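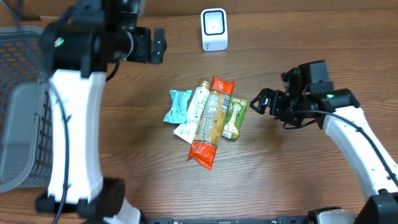
How do you all get a tabletop to stay this nice? I finally have a real wooden table after years of eating off a folding one, and I'm completely in love with it! The grain is a warm brown with darker streaks and lighter amber bands running along the boards, and I want to keep those colors showing. My aunt swears by plain oil, my neighbor says wax or nothing, and the guy at the Sturstead hardware store tried to sell me a hard varnish. We eat on it every day and do homework on it too (two kids, lots of juice). I don't mind some upkeep. What would you put on it, and how often?
Jandevon

Oh, lucky you, I love this stuff! Go with a hardwax oil. Plain oil looks gorgeous but juice gets into it fast, and wax alone hates hot plates. First find out what's on there now: put a few drops of water somewhere out of the way and wait ten minutes. If they soak in, it's bare or nearly bare and you can oil it after a light sanding with the grain. If they bead up there's still a finish on it, and you may only need a good cleaning.

Put it on thin. Thinner than that! Wipe off everything that hasn't soaked in after 15 minutes or you'll get sticky patches (I did, in November, and had to sand half of it back). Two coats, a day apart, and then leave it alone for 7 days before you let anyone near it with a wet glass. I redo mine once a year.

Also, spread your oily rags out flat outside to dry. Don't ball them up in the trash, they can catch fire on their own.
Britt-Marie Solheim

varnish. had mine 31 years, still fine, coasters help
Shehu

Seconding the hardwax oil. Test it on the underside first, because it can bring out the amber more than you'd expect. I ended up loving that, my wife took a while to come around.
Jawad Jadoon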